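Gifty Appiah
19/03/2020

Everybody stuck indoors this week has decided to sort their sweaters, so my feed is nothing but folding advice. I have opinions. Thread.

First, the claim I keep seeing: fold your knits upright in little rectangles and you will "save 400 hours" over your life. Nobody timed this. I'd like to meet the person who loses that much of their life to a drawer.

I tried it anyway, in January, before it was cool. I gave it the whole month. Upright rectangles work fine for T-shirts. A big knit with any weight to it stands up until you take out its neighbor, and then it slumps over like a tired dog.

People say "you didn't fold it tight enough." I folded it tight. Then I had a sweater with creases across the chest, in a pattern you could play tic-tac-toe on.

Next: folding boards. I bought the Zuvent one. It's a plastic thing with flaps. It is sized for a medium shirt on a medium person. Put a wide, heavy garment on it and half the garment is hanging off the sides, so you fold that part by hand, and now you are folding by hand on top of a plastic thing.

The Zuvent box says "100 perfect folds." I don't know what happens at 101.

Someone sent me the Jumier video, where the woman pinches 2 spots, does a flick, and the thing is folded. I watched it an embarrassing number of times. She's using a thin cotton top with no buttons and no hem to speak of. Show me that with a thick gray knit and a wide band at the bottom and then we'll talk.

What I do with big knits, for whatever it's worth. Get it flat on a table. A bed is too soft, and you end up chasing wrinkles into the mattress.

I use the round table. Yes, it's the wrong shape. Every guide says to line the garment up with the table edge and I don't have an edge, I have a curve. You line it up with its own seams. Side seam to side seam, hem to hem. Works just as well and I've never understood what the table edge was supposed to add.

Leave the tablecloth on. The guides say bare surface only. A knit slides around on bare wood and a cloth holds it a little. I will take the floral cloth over the "professional" surface every time.

Start with the corners. If you pick up the middle you get a lump. Pull one corner out, let the hem drop where it wants, then smooth toward the seam. Two or three passes. It won't be crisp and I'd stop trying for crisp.

Do up any button before you fold. This is the one piece of standard advice I've tested and agree with. An open flap wanders off inside the fold and leaves a ridge.

Don't hang heavy knits. The Hartono "no-stretch" hangers stretched mine. Shoulder bumps on both sides. They have a new version out and I'm sure it's wonderful and I'm not buying it.

As for the scented cedar sheets people put between layers, show me a moth that cares. Wash the thing, let it dry all the way, put it in a drawer that closes.

So that's my system: flat, corners, seams, button, in half, in half again, done. No board, no flick. Gray knit on the orange cloth, still some way from a rectangle:

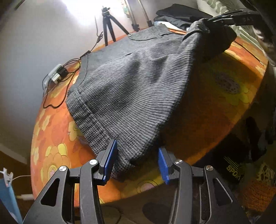
Replying to Gifty Appiah
With you on the hangers, but the cedar does something. My drawer has had it for years and not one hole. Could be luck, I guess. Do you roll anything, or is that banned too?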